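**Siltden, December 2025** – Nomness, the Siltden maker of work gloves and cold-weather clothing, will open a repair counter at its Hettiarachchi Street shop and take in worn gear from any brand.

The counter will mend split seams, replace zips and re-line gloves and jackets. Customers can drop items off during shop hours and will be quoted a price before any work begins. Most jobs will be ready in 2 weeks.

Nomness ran a mail-in trial from its Fladano warehouse starting in July. Staff repaired 268 items, most of them gloves with worn linings.

"People kept asking if we could fix the pair they already had," said Fathima Wanigasekara, general manager. "We had the machines and the thread. What we didn't have was a front desk – so we built one." 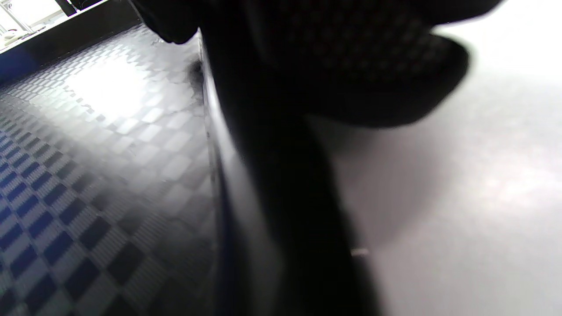 *Dark textured surface, close up.*

Dale Leclerc, who has worked on the Nomness cutting floor since the company moved to Siltden, will run the counter with one apprentice. The workshop has room for up to 400 items a month. Leather boots and down sleeping bags will not be accepted at this stage.

Unclaimed items will be held for 90 days and then given to the Siltden winter clothing drive.

Price lists and drop-off forms are available in the shop.

**Media contact:** Viorica Milošević, Nomness, extension 2984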